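Bench notebook, packing room, Pundasbridge
April 2021

Bins and small cartons

Carried on with the bin layout for the small carton work. The old arrangement had the bins stacked two deep at the back of the bench and it was slow going, with the back row only reachable by leaning over the front one. Everything is now in a single row along the white table, wall side, long edges square to the table edge.

The big cream bin goes at the left. It is the shallow one with the rolled rim and rounded corners, out of the Cletport delivery. The smaller yellow crate goes in the middle and sits a bit further back than its neighbours. The other larger bin, yellow as well, goes at the right. I did try the crate pulled forward so all the front edges lined up. It looked neater but I kept catching the rim with my sleeve, so back it went.

Contents for the first layout: small white cartons with the pink and red print in the crate, tall narrow item in the cream bin.
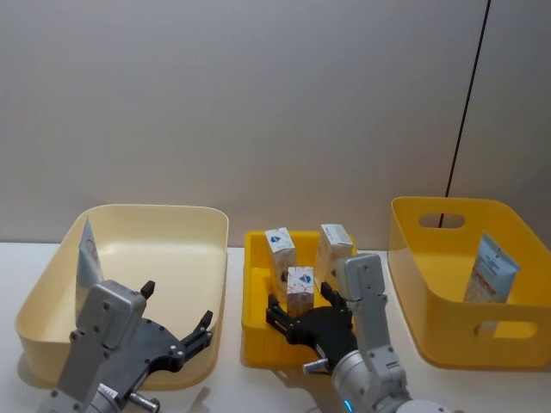 Row of bins, first layout. Three small cartons in the middle crate, tall one against the inner left wall of the cream bin.

Notes on the cartons. The small ones are happy standing on end in the crate so long as there are a few of them to hold each other up. With only one or two left in there they tend to go over, and once one is flat on the bottom it is awkward to pick up by its edges. The ribs in the crate walls do not help, a corner can sit in the gap between two of them and the box ends up at a slant. A liner might cure it. There is a roll of thin card under the Dirkum shelving that would do for a trial.

The tall one is a nuisance in the cream bin. The floor is slightly glossy and the walls curve, so the foot slides and the top leans. It will stand if set down carefully. Pushing it up against the wall is more reliable than leaving it in the open part of the bin, but then it is harder to get fingers round. Not decided yet which I prefer.

Order quantities, before I forget. The Botha job is 3,000 small cartons, of which 2,000 are wanted before the end of August and the rest to follow. No tall ones on that order, so the cream bin could be used for something else while it is running. The sample carton lot we have here is 37 and that is plenty for trying layouts. Keep them together please, they go back in the flat box under the bench with the lid taped. Last time I found a few in the string drawer.

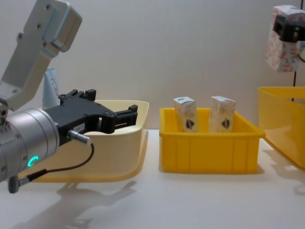
Cream and yellow bins side by side, from chest height.

Gap between bins. Tried them touching first, then with two fingers' width, then a hand's width. Touching is no good, the flared rim of the cream one rides up on whatever is next to it. Two fingers' width is what I have written on the bench card. A hand's width uses up too much table and pushes the right-hand bin nearly out of reach for anyone standing at the middle.

Colours. The question came up again whether both yellow ones should be swapped for something that tells them apart. The middle crate is obviously smaller so I do not get them mixed up myself, but the written instructions say "yellow bin" in version 2 and it isn't clear which is meant. Simplest fix is to change the words. Middle crate and right bin from now on. Will redo the sheet.

Light is good at this end against the grey wall, soft shadows and no glare off the table top. The cream plastic is pale enough that white cartons do not show up in it very well, especially from the far side of the bench. They are a lot easier to find in the yellow. 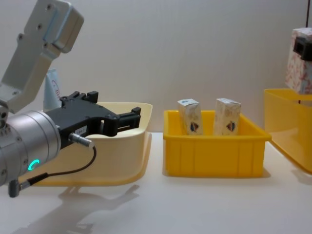 Three bins in a row against the wall, cream one at the left.

Still to do:
Cut a card liner for the middle crate and try it with one carton, then two.
Try a strip of the rubber matting in the cream bin for the tall one.
Mark the bin corners on the table with tape, low tack, not the brown stuff.
Ask Cletport if the cream bin comes in a darker colour. If not, ask what they have in the same footprint with straighter sides.
Correct the instruction sheet and take the old copy off the door.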